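Privacy & Security Law - week 6 notes (Wednesday group)
Data retention: who keeps what, how long
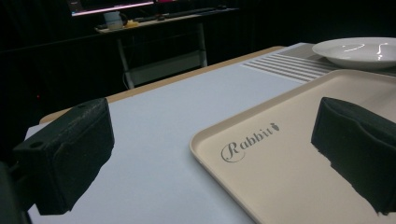 1. Terms first
Retention = provider must store records. Access = the state gets to read them. Two seperate questions, two separate laws usually. Mixing them up costs points on the paper.

2. Metadata
Number called, time, cell tower, length of call. No content. Still shows habits, friends, doctor visits.

3. Case: Colville
Phone carrier, 4000 requests in one year. 3000 without a warrant. 1000 with. Read the Insaurralde ruling, part two only - skip the costs section.

4. Case: Zundus
Cloud host. Kept logs 360 days, contract said 90. Regulator asked why, got no answer until July. Compare with Ilus, which deleted everything weekly and got fined anyway.

5. For next time
- one page on proportionality
- bring the Ilus decison, printed
- warrant exceptions: start the reading now, it's long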